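Mimbridge Tabletop Set: student project README

Robotics club, Brirach course, second-year group
Last edited December 27, 2018

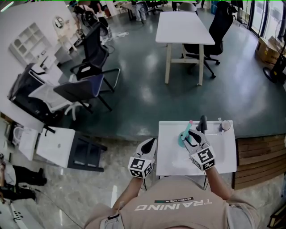
Fig. 1. Tabletop work with both hand-held grippers. The fingers of one are closed on a light-blue pen over the teal dish.

1. What is in this folder

Mimbridge is a set of recordings of short tabletop tasks done by club members with a pair of hand-held grippers. It was made as the group project for the Brirach course and is kept by the club for use in later projects. The set holds 186 episodes. Each episode is one attempt at one task by one person, from the hands entering the work area to the hands leaving it.

No robot arm was used in the recording. The operator holds a gripper in each hand and does the task directly. The position of each gripper is worked out afterward from the printed markers on its cube. The purpose of the project was to find out how much of the arm motion needed for a task can be recovered this way, and how much cleanup the result needs before a planner will accept it.

The folder contains:

episodes/ – one subfolder per episode, numbered from 001
calib/ – camera and cube calibration files
tasks.txt – task names and start conditions
splits/ – lists of episode numbers for training and testing
tools/ – scripts for loading, checking and plotting
notes/ – session notes, typed up from the paper log
CHANGES.txt – corrections made after the first copy was handed in

If you only want to plot a few episodes, read sections 4 and 6. If you plan to train on the set, read section 7 first.

2. Equipment

Grippers. Two, one for each hand. The bodies are white and the fingers are black. Each gripper carries a cube with fiducial markers on its faces. The opening of the fingers is measured at the gripper and sent over a cable. The design is the club's own, named Gidey, and the drawings are kept with the November build files, not in this folder.

Cubes. The two cubes use different marker numbers, so the left and right grippers cannot be confused by the tracker as long as at least one face is readable. Do not swap the cubes between grippers. The offset from cube center to fingertip is stored per gripper and the two offsets are not the same.

Camera. One color camera at head height, looking down at the work. The camera moves with the wearer. All gripper poses are therefore given twice, first relative to the camera and then relative to the table.

Table. A small white table. The table frame has its origin at the near left corner as seen by the operator, with x to the right, y away from the operator and z up.

Cables. Leave slack. A tight cable pulls on the wrist and shows up in the data as a slow drift in rotation, mostly on the right side.

3. Tasks

There are six tasks. The short names are the ones used in tasks.txt and in the metadata of each episode.

pen_to_dish – pick up the pen from the table and lay it on the dish
pen_to_cup – pick up the pen and stand it in the cup
dish_slide – push the dish to the opposite side of the table without lifting it
dish_turn – rotate the dish a quarter turn using both grippers
pen_handoff – pick up the pen with one gripper, pass it to the other, put it down
cup_shift – move the cup away from the table edge

Start conditions are deliberately loose. The objects must be on the table and within reach, and nothing may be touching the operator. Exact positions were left to the person setting up. We wanted variation, and we had no time to mark a grid.

An episode counts as a success if the end condition in tasks.txt holds when the hands leave the work area. Dropped objects may be picked up again within the same episode. Failed episodes are kept, with the flag success set to 0.

4. Episode format

Each episode subfolder has these files:

video.mp4 – the camera recording
pose_left.csv and pose_right.csv – gripper poses
width.csv – finger opening for both grippers
meta.json – task, operator code, session, flags

The columns in the pose files are:

t – time in seconds from the start of the episode
cx, cy, cz – position relative to the camera, in meters
cqw, cqx, cqy, cqz – rotation relative to the camera, as a quaternion, scalar first
tx, ty, tz – position relative to the table, in meters
tqw, tqx, tqy, tqz – rotation relative to the table
n – number of cube faces used for this row
gap – 1 if the row was filled by interpolation, otherwise 0

Rows with n equal to zero always have gap set to 1. Please check the gap column before computing speeds. Interpolated stretches look very smooth and will improve your numbers without meaning anything.

Finger opening is given in millimeters between the inner surfaces of the fingertips. The zero was taken with the fingers closed on nothing. When a thin object is held, the reading can fall slightly below the real thickness, as the fingers bend.

Time stamps in the pose files come from the camera. Those in width.csv come from the board that reads the grippers. The two clocks are lined up with a clap of both grippers at the start of each session – open, closed, open, closed – and the correction is already applied. The raw offset is in meta.json under clock_offset.

5. Recording procedure

One person operates and one runs the laptop. The steps below are what we did in every session after the first.

Connect both grippers and confirm that both openings are being read.
Close and open each gripper fully. Write down the readings.
Hold both cubes still in view and start the tracker check. Both must be found before going on.
Do the clock clap.
Place the objects for the task and call out the task name.
Record. The laptop operator starts and stops each episode.
After nine episodes, change operator and repeat the tracker check.

The change of operator after nine episodes was set for comfort. The grippers are held out over the table and forearms get tired. Late episodes in the first session, before the rule, have visibly more shake in the pose data.

Sleeves should be short or rolled up. Loose cuffs cover the lower cube face.

6. Loading and plotting

The tools need Python 3 with numpy and matplotlib. The conversion to the Flananance format also needs the reader from the course page.

python tools/check.py episodes/
python tools/plot_episode.py episodes/012
python tools/export_flananance.py episodes/ out/

check.py reads every episode and reports missing files, time stamps out of order and quaternions that are not unit length. It should finish with no errors on a clean copy. If it reports errors in calib/, the archive was probably unpacked by a program that changed the line endings.

plot_episode.py draws the path of both grippers seen from above the table, with the opening underneath. Interpolated rows are drawn in gray.

export_flananance.py writes the table-relative poses only. Camera-relative poses are dropped, and so is the gap column, for which Flananance has no field. Use the option --skip-gaps to leave those rows out.

7. Splits

The test list has 43 episodes and the training list has the rest. The split was made by session, so no session appears in both lists. Operators do appear in both. A result on this split says something about new object positions and very little about new people.

If you make your own split, do not shuffle single rows or short clips across lists. Neighboring clips from one episode are nearly the same, and a model will score well for that reason alone.

8. Known problems

Lost cubes. When the wrists turn inward, as in dish_turn and pen_handoff, one cube can hide the other. Almost all long gaps are in these two tasks.

Reflections. The clear cup and shiny surfaces in the background do not disturb the marker tracker. They did disturb the depth estimate we tried in November, and that part was removed from the project.

Table frame. The table was not fixed to the floor. It was measured again at the start of each session, but a bump during a session is not corrected. If the pen seems to be picked up from below the table surface, this is the usual cause.

Success flags. They were set by the laptop operator during recording and checked once from the video. pen_to_cup has a few doubtful cases where the pen leans far out of the cup. We counted these as successes if the pen stayed in.

Left and right. Most operators used the right gripper for the pen. The set is not balanced in this respect, and mirroring the data is not a full fix, as the two gripper offsets differ.

9. Privacy and use

Operators are listed by code only. The key to the codes is not in the archive. Sound was not recorded. The camera takes in a good part of the room behind the table, including other people at times, so the video files are for club and course members only. The pose and width files may be shared freely.

Do not post single video frames outside the course without asking everyone who is in them.

10. Corrections

If you find a wrong label or a broken file, add a line to CHANGES.txt with the episode number and the problem, and leave the original file in place. Corrected files get the ending _fix and the loader prefers them when both exist.

Still open:

add per-episode gap totals to meta.json
write a test for the clock correction
measure the left fingertip offset again with the new jig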